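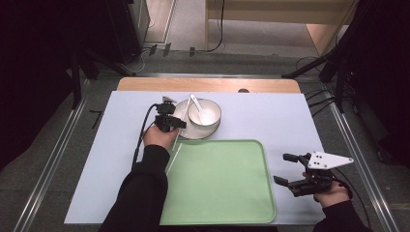 Why do bulbs have to be planted in fall if they don't flower until spring?

A tulip bulb needs a long period of cold before it can grow a proper stem and flower. Planting in October puts the bulb in the ground early enough to grow roots first and then get that cold.

What is inside a bulb

A bulb is a short underground stem wrapped in thick, fleshy layers called scales. The scales are modified leaves. They store food, mostly in the form of starch. In the middle of the scales is a small bud that contains the beginnings of the leaves and the flower. At the bottom is a flat disk called the basal plate, and the roots grow from its edge.

If an adult cuts a spare tulip bulb in half from top to bottom, you can find all of these parts. Wash your hands afterward, and do not taste it. Tulip bulbs are not food.

What the cold does

During winter, the starch in the scales is slowly broken down into sugars. The plant can use sugar right away, but it cannot use starch until it has been changed. Cold also prepares the stem to stretch. A bulb that has been kept warm all winter may produce leaves, but the flower often stays short and hidden near the soil, or does not open at all.

Gardeners call this cold period chilling. In places with warm winters, they chill bulbs in a refrigerator before planting. The bulbs should be kept away from apples and pears, which give off a gas called ethylene that can damage the flower bud.

How a bulb garden is planned

The public garden at Saarela plants 1,000 tulip bulbs in its long bed every fall. The gardeners use two varieties. Neren flowers early, and Adard flowers 21 days later. The two kinds are mixed in the same rows, so one is opening as the other fades.

The bed is 30 feet long. Each bulb goes in with the pointed end up, at a depth of three times its own height. A bulb that is two inches tall needs a hole six inches deep. Bulbs planted too close to the surface can be dug up by squirrels or pushed upward by frost.

After the flower

When the petals drop, the gardeners cut off the flower head but leave the leaves alone. Green leaves make sugar from sunlight, water and air – this is photosynthesis – and some of it goes back down to be stored. The old bulb is used up by this time. New bulbs form beside it, and the leaves feed them until they turn yellow and dry.

Words to know

Basal plate: the flat base of a bulb, where roots begin.
Chilling: the cold period a bulb needs before it flowers.
Scales: the thick layers that store food.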